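How to Run a Pick-and-Place Practice Session Without Fooling Yourselves
Zedetti Robotics Club, build notes for new members

Posted by Bożena Kalinowski, July 6, 2020

Every new group in this club wants to start with the impressive demo. Both arms moving at once, soft things, round things, plates passed around like a restaurant kitchen. I have watched enough of those demos to be suspicious of them, and this page is my attempt to get you to a session that produces something you can believe. It covers the table-setting task, which we use because the parts are cheap and the failures are easy to see.

You need to have finished the arm safety page first. If you haven't, stop reading and go do that. 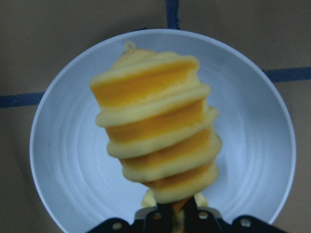
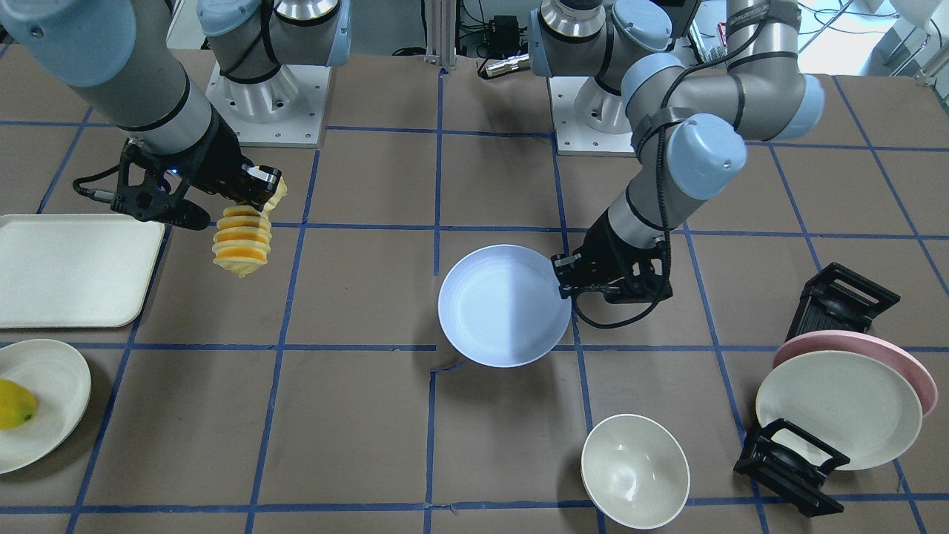

Table-setting task, striped object in the gripper.

What the task is

Two arms, one table, a mix of tableware and toy food. The operator (or the policy, if you have one) has to get food items onto plates and plates to where they're supposed to be. That's the whole thing. It sounds like an afternoon of work. Last year's group planned an afternoon and it took them until January.

The club rulebook calls it the Stustska task, after the student team that wrote the first version. Their write-up is still on the shared drive and you should read it, with one warning: the success rate on the front page was measured by the same people who were driving. I don't think they cheated. I do think that if you let a driver decide whether a wobbling plate counts as placed, the plate will count as placed.

Step 1. Grid the table before you do anything else

Use tape in a dark color that contrasts with the tabletop. Lay the long strips first, then the cross strips. Press each one down from the middle outward and run a fingernail along both edges.

People get very fussy about making the grid square. Don't. The grid is there so you can put an object back where it was last time, and so two people can talk about the same spot. It isn't a measuring instrument. If you want a measurement, use a ruler. What matters is that the tape doesn't move once you start. If a strip lifts or shifts in the middle of a session, write down the trial number, fix it, and treat everything after that as a new batch.

Agree on names for the crossings. We say column letter, then row number, counted from the side where the arms are mounted. Write the names on a sheet of paper and keep the sheet next to the keyboard. A group that skipped this spent an entire evening with two people meaning opposite things by "left." The arms have a left and a right too, and they are not your left and right when you face them. Always say "the robot's left arm" in full. Yes, it gets tedious.

Step 2. Choose objects that will embarrass you

Your first instinct will be to pick things the gripper is good at. A gripper that can lift a foam block has shown you that it can lift a foam block.

For a useful set, take:

At least one soft object with an uneven shape. The squishy toys are good for this. They deform when you close on them, so the width you commanded and the width you get are different, and they sag or twist depending on where you grabbed.

At least one smooth, rounded object that rolls. A toy lemon will do it.

Flat plates in more than one color. Pale plates are harder for a lot of vision code than people expect.

Something deep, such as a bowl, so that reaching in is a different problem from reaching across.

A rack with dishes already in it. Getting a plate out from between two other things is the hardest part of this task. Do not begin there, but don't quietly drop it from the list either. I have seen the rack "temporarily" removed from three separate project plans.

Write down every object by a fixed name and stick to it. If the log says "yellow thing" you've lost the trial.

Step 3. Check the grippers and cables by hand

Power off. Wiggle each finger. Look at every screw you can reach. A finger that has worked itself a little loose will still close and will still pick things up, and it'll be off by just enough to make you spend a week blaming the software.

Then cables. Any cable that runs down the arm needs slack at the elbow and at the wrist, and it needs to be strapped in between. Move each joint slowly to both ends of the range you plan to use and watch the cable the entire time. Watch for it pulling tight and for it dropping low enough to sweep the table. A loop of cable catching a bowl looks a lot like a bad placement when you only see it in the log.

Step 4. Drive it by hand first

No autonomy yet. One person drives, one person watches the table, one person writes. Swap every so often, and make sure the person writing is never the person who drove the trial.

Start with one arm and one object. Plate at a named crossing, object at another named crossing. Pick it up, bring it over the plate, lower it, open, back off. Do that until it is boring, then do it with the other arm, then bring in the second arm to hold or move a plate.

Some things to pay attention to with soft objects:

Grab low on the body or by a narrow part if there is one. Wide soft sections bulge out around the fingers and hide what you're doing from the wrist camera.

Close slowly. More force feels safer and usually isn't, because a squeezed toy springs when you open and lands somewhere you didn't choose.

Pause above the plate before you lower. Look at the wrist view, then look at the table view. If they seem to disagree about where the object is, believe neither until you've worked out why.

With plates, the rim is the only part worth going for. Approach from the side, fingers level, and go slower than you think you need to. The usual failure is pushing the plate away while you're trying to get hold of it. A plate that slid before it was lifted goes in the log as a slide even if the lift was beautiful.

Step 5. Decide what counts before you count it

This is the part everyone skips, and the reason I wrote the page.

Before the first recorded trial, write the rules for success on one sheet of paper. Ours look like this:

The object is resting on the plate and touching nothing else. The gripper is fully open and clear of it. Nothing else on the table has left its starting cell. No human touched anything after the start call.

Everything that isn't a success is a failure. There is no "almost." There is a comments column, and you can put your feelings in there.

You will be tempted to restart a trial that began badly. Don't do that. If the start call was made, the trial exists. The Bilyk group, two years ahead of you, kept a "false start" category, and by the end of the project it was the biggest category they had. With those trials put back in, the result they were so pleased with was close to a coin flip. To their credit they published the corrected number, and their report is better for it.

Step 6. Record more than you want to

Save both camera views, the joint positions and the gripper commands for every trial, good and bad. Disk is cheap. Our folder for this task holds 3,133 trials at the moment. Of those, 1,424 meet the written rules above. That is less than half, from people who had been practicing. If your first session reports ninety-something percent, I'd check the rules sheet before I called anybody over to look.

Name the files with the batch, the operator's initials and the trial number. We use a small logging tool called Ondex that somebody's older brother wrote. It's ugly and it drops the last trial if you close the window too fast, so wait for the line that says saved. I've heard three different proposals to replace it. It still works.

Step 7. Only now, try it without a driver

If you've trained a policy on your recordings, the temptation is to test it with the objects sitting exactly where they sat during recording. It'll probably do fine. That tells you it can repeat itself.

Move things. Shift the plate by one cell. Turn the bowl so the light falls differently in it. Swap the plate color. Put the lemon where the squishy used to be. Change one thing at a time, five trials for each change, and write the change down before you run it. When the numbers fall, and they will, you have learned something about your system. Report that. A report that says "works when the plate is in the middle, fails two cells to the right" is worth reading.

Keep one hand near the stop button during all of this. Drivers get careful around other people's fingers. Policies don't.

Common trouble

Arm reaches the right spot but closes on air. Usually height. Check whether the table has been bumped or the arm base bolts have loosened.

Object turns in the grip on the way over. You have it too close to one end. Go back and take it nearer its weight.

Plate tips when lifted from one side. Expected. Lift less, or use the second arm.

Wrist view looks soft. Clean the lens before you open the settings menu. Then check whether the object is simply too close for it.

Everything worked yesterday. Look at yesterday's rules sheet and see whether anyone followed it.

Putting away

Park the arms, power off, and only then clear the table. Toys go in the bin, dishes go back on the shelf. Leave the tape down unless another team has the table booked. Copy the log to the shared drive the same night — by the next meeting you won't remember which batch had the loose finger.

If you want to argue with the success rules, bring your own trials and your own sheet. I'm willing to be talked out of the cell rule, which I've never liked much. The restart rule stays.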